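Simulation hygiene for indoor navigation, a thread. These are the rules we settled on at Fimier after two rounds of review with Mojtaba Asadi. Most of them apply to any simulator.

1/ Freeze the scene before you freeze the policy. Every room gets a version tag. If a wall moves, the tag changes and the old scores stay with the old tag. No carrying numbers over.

2/ Fix the start poses in a file and check the file in. We use 27 per room. Random starts are fine for training. For a reported score they make two runs impossible to compare.

3/ Keep the hard starts. A pose that faces a bare wall at a steep angle is legal, and a real robot will end up in one. Do not filter starts by how many features are in view.

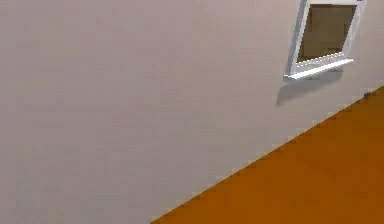
4/ Log the camera pose with every image – position, heading, pitch, field of view. An image without a pose can't be audited later, and plain rooms all look alike by December.

5/ Store evaluation images without loss if you can afford the disk. If you can't, write the codec and quality setting in the report. Low-texture surfaces are where compression does the most damage to a depth estimate.

6/ Count a timeout as a failure. Ours is 1000 steps. We have read reports where timeouts went into a separate column and then dropped out of the average.

7/ Collision meshes and visual meshes get checked against each other, sills and door frames first. In the Linum set we found a ledge that rendered fine and had no collision body at all.

8/ Report per room, then overall. One easy corridor can hide a bad result in 20 other spaces.

9/ State the renderer and its version. We moved from Rätsep to Fikex and had to rerun every baseline, as shadows came out softer and the learned floor mask shifted with them.

10/ Open item: how to score a run that stops safely but never reaches the goal. Mojtaba wants partial credit. I want zero. Draft wording goes in the next revision.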